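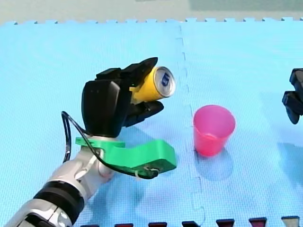

*A robot hand holding a yellow can, with a pink cup close by.*

## Can a robot tidy up after your party?

Think about clearing the table. You pick up a can, you pick up a cup, you wipe up the sticky bit. Easy! You probably hum while you do it.

Now look at the robot hand in the picture. It has fingers on top of the can and a thumb underneath, a bit like yours. Very clever. But holding one can is not the same as doing a chore, and grown-ups who sell robots sometimes forget to mention that.

Your skin tells you if a can is full, empty or slipping. Many robot hands feel very little. Squeeze too hard and the can crumples. Squeeze too softly and -- clonk -- it's on the floor.

Then there's the cup. It's a different shape, it's made of plastic, and it might have juice in it. A robot that has practised with cans may be hopeless with cups.

Dilwyn Prothero used to mend machines in a bottling factory. "If it works 2 times, I say well done," he told us. "If it works 100 times with the dog running about, I'll buy one."

Factories do have machines that move cans all day long. They're fast, but every can arrives in the same place, facing the same way. Does your kitchen look like that? Ours doesn't.

**Try it yourself:** put on thick oven gloves and shut one eye. Now pick up an empty plastic cup and stand it on a shelf. How many goes did you need?

So, will a robot do your chores soon? We don't think so. You'd better find the dishcloth.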